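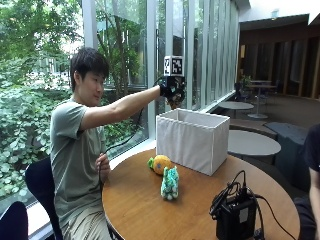 Oct 25, 2022

Germination test, cowpea, seed lot 988 (from Kirkbridge). Second reading today, day 7 after sowing.

The paper towels in the lower trays were drier than in the upper ones. I wetted all of them again with the spray bottle and changed the order of the trays in the cabinet. Lucie says the fan at the bottom pulls the moisture away, and I believe her. Next time I will put a dish of water on the lowest shelf.

Seedlings from 988 look strong, with straight roots. The lot from Gowda is slower. Many seeds there have swollen but the root is not out yet – I do not count them as dead before the final reading.
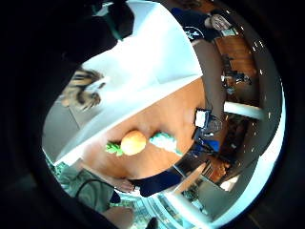
Orange fruit with green leaves on the wooden table.

Mold on 2 towels of the Gowda lot. I removed the bad seeds with tweezers and moved the healthy ones to new towels. Radymyr asks if we should wash the seeds in weak bleach before the test. I would prefer to keep one set unwashed, so we can compare with the results from March.

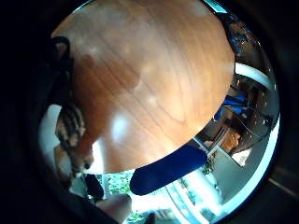
For the field plot we still need 110 g of inoculant. Tyson will order it together with the sorghum seed. Please do not open the old bag, the date on it has passed.

To do: final reading, weigh the dry seedlings, send the table to Marlene.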